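Wrap box storage, revised

The kitchen storage notes on this blog go back to 2010, and the wrap box has been the weak entry in all of them. It is too long for a standard drawer divider, too light to hold its own place among heavier items, and it has a cutting edge that catches on anything soft stored beside it. The previous arrangement, upright in a corner of the Undmont cabinet, worked until the door was opened quickly. The box then fell forward. I have moved to a wire mesh basket and am recording the setup.

The basket is the long rectangular type, black wire, open grid. I compared the Drallon and Prieto baskets first and rejected both on depth. The shelf has 200 mm of clear height under the next board and a full hand has to fit above the rim.

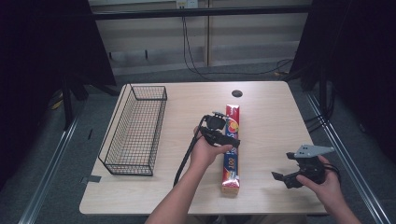
Page last changed: September 22, 2023

Procedure, as it stands now. Empty the basket completely before reloading. Set it lengthwise on the table, parallel to the box, and compare the two before putting anything in. A box that has to go in at a slant will use up the width of the basket and nothing else will lie flat next to it.

The box goes in first, long side against the long side of the basket, lid edge up. Bags and parchment go in after it. If the parchment goes in first it takes the wall position and the wrap box ends up in the middle, where it rolls onto a corner each time something is pulled out. I ran it that way through August and changed it back.

Lift the box by its middle. Lifting from one end puts the load on the end flap, and once the flap opens the roll can slide out. A short strip of tape across the flap fixes this for the life of the box. Do not tape the long lid.

On size. A 30 cm roll is the one I keep. It covers a dinner plate with margin on both sides and handles the large mixing bowl in two overlapping passes. The wider catering rolls are cheaper per meter but the box does not fit the shelf in any orientation, and I have no second location for it. Length of roll matters less for storage, as it only changes the diameter and so the cross-section of the box. 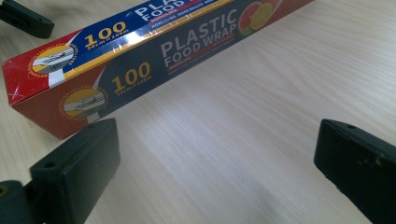 Plastic food wrap, 30cm×100m. Length and width are printed on both long faces.

Printing on more than one face is useful in a basket. Whichever of the two ends up on top, the size can be read without turning the box over. Plain boxes get a label on the end panel, written with a marker, in the same place every time.

Shelf position: second from the bottom, left side, basket pushed back until it touches the rear wall. Shelf width is 600 mm. I put Stulari liner under the basket, cut slightly short at the front so it does not curl over the edge. Wire on bare board slides too easily and leaves gray marks on the paint.

The old cardboard divider has been discarded. It measured 81 mm at the slot, which was fine for foil and too tight for most wrap boxes, and the slot tore at the corners.

Still open: whether the spare box should share the basket or stay on the top shelf with the paper towels. With both boxes in, the parchment has to stand on end. I have left the spare on the top shelf for now and will update the page if that changes.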